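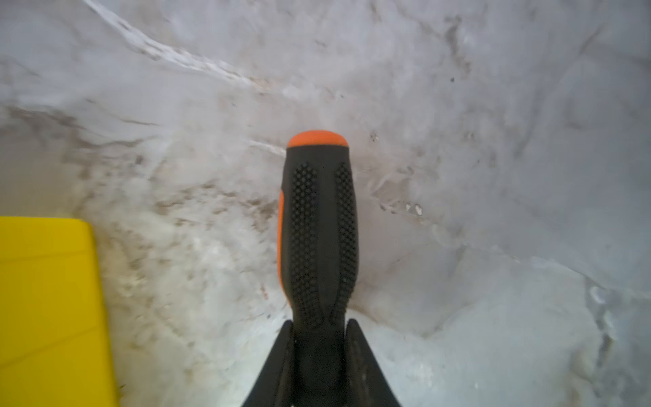

Bought the Plirnlow flat-pack workbench in January, the mid size one, and it's lived in the garage ever since so figured I'd finally write something. Short version, good bench, terrible instructions. Jornau sells it as a 300 kg bench and I can't test that but it's had a mitre saw and a full engine's worth of junk on it and hasn't complained. Do not build it with the little L-shaped key in the bag. Get a proper screwdriver with a fat rubbery grip, black body, orange cap on the end, rows of tiny raised dots down the sides, that kind of thing, your palm will thank you by the second drawer. I gave up on the key at the first leg.

Assembly. Says 6 steps on the box. Step four is really three steps squashed into one drawing, and the left and right rails look identical on paper. They aren't. Put mine on backwards, took it all apart, lost the better part of an evening. Holes lined up fine once I had the right rail though, no drilling.

Top is solid, heavier than I expected. Had a slight bow near the back edge when it came out of the box, went flat once it was bolted down. Took a coat of oil well. Already has a ring on it from a paint tin, my fault.

Drawers are the weak bit. Runners are thin and teh bottom one sticks if there's any weight in it. Rubbed a candle along it, bit better. The Plarnton bench my neighbour has is dearer but the drawers glide like a kitchen. If drawers matter to you maybe spend the extra.

Colour is more green than grey, whatever the site says. Don't mind it.

Delivery was ok. Box was torn at one corner, 13 spare bolts rolling around loose inside and one foot missing. Emailed Jornau, foot turned up in the post nine days later, no arguments. Propped it on a bit of decking in the meantime.

Feet adjust, handy, my garage floor slopes to the door. You do have to lie on the concrete to get at them.

Looked at the Mbeki folding one first. Too wobbly for planing, fine for potting plants I guess.

Would buy again, probly without the drawer unit. Four stars. Would be five if somebody redrew step four.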